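Ondum Kitchen Arm: Frequently Asked Questions

Last updated: July

Answers for people who are renting, or thinking of renting, the Ondum arm for sink and counter work.

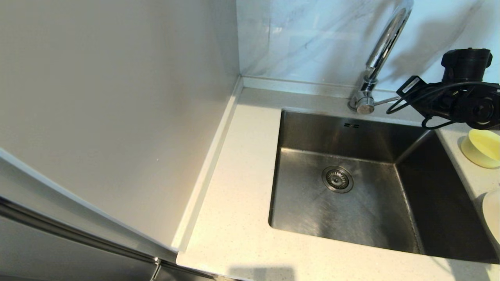 Dénes Hegedűs wrote in to ask whether the monthly rental covers a second kitchen if he moves house halfway through the term. It does. You pay for one new setup visit and keep the same rate, as long as the new address is inside our service area.

What does the Ondum arm do?

It does short jobs at and near the sink: turning a lever faucet on and off, moving bowls and plates between the counter and the basin, and wiping flat surfaces with a cloth you supply. It does not cook, cut food or handle knives.

Which faucets can it work?

Single-lever faucets are the easiest, with the lever on the side or on top. A tall gooseneck spout is fine. Two-handle faucets work if the handles are levers. Round knobs that have to be gripped and twisted are not supported at the moment. Touch and motion faucets are supported, but the setup takes longer.

Does the sink have to be a certain type?

No. Undermount and drop-in sinks are both fine, and so are single and double basins. Shiny steel can confuse the arm's depth reading on a bright day. If that happens, the technician will add a few extra views of the basin during setup. You don't need to put anything in the sink or cover it.

How much does it cost?

The rental is $181 a month with an 8-month minimum. To buy the arm outright is $1,967, and that includes the gripper, the Csonka wrist, the mounting base and the first setup visit. Rental payments do not count toward a later purchase.

What is the Csonka wrist?

It is the joint between the arm and the gripper. The older Dinda wrist is still in use on some rental units. Both take the same grippers. The Csonka turns further to each side, so it can reach a lever that sits close to a backsplash. If you have a Dinda unit and your faucet is tight against the wall, ask us for a swap. There is no charge on a current rental.

How long does setup take?

Plan on a morning. The technician fits the base, checks reach to the sink and counter, and then guides the arm through each job you have picked. Please have the faucet working and the counter cleared before the visit. Setup is available Monday through Saturday.

Can it break my dishes?

Yes, it can. The gripper limits its force and stops when it meets something it doesn't expect, but thin glass and chipped plates are still a risk. We suggest leaving stemware out of its jobs. Breakage is not covered under the rental or the warranty.

Can it get wet?

Splashes on the gripper and wrist are fine. Do not put either one under water, and do not run them through a dishwasher. The motor housing should be wiped with a damp cloth only. If water gets into a cable connector, unplug the arm at the wall and call us before you use it again.

What about the cables?

There must be enough slack at the wrist for the joint to turn freely. Don't tape the cable down or tie it to the arm. If it catches on the faucet or on anything else during a job, press pause, free it by hand and press resume. When this keeps happening in the same spot, book a visit and we will change the path the arm takes.

How often does it need service?

Every 1,000 hours of run time. The app shows the hours on the main page. Service is included with a rental. Owners can book through Futmont, our repair partner, or do the gripper pads themselves with the pad kit.

Does it need an internet connection?

Only for updates and for booking visits through the app. Jobs that have already been set up will run without it.

Can I stop it in the middle of a job?

Press the red button on the base or pause in the app. The red button cuts power to the motors, so anything in the gripper may drop. Pause holds the arm where it is.

How do I return a rental?

Book a pickup in the app during your last month. We take down the arm and the base. Clamp mounts come off cleanly, but screw mounts leave holes, and filling those is up to you.

8 comments | 181 shares

Related
Choosing between clamp and screw mounts
Replacing the gripper pads
Csonka and Dinda wrists compared
Booking a repair with Futmont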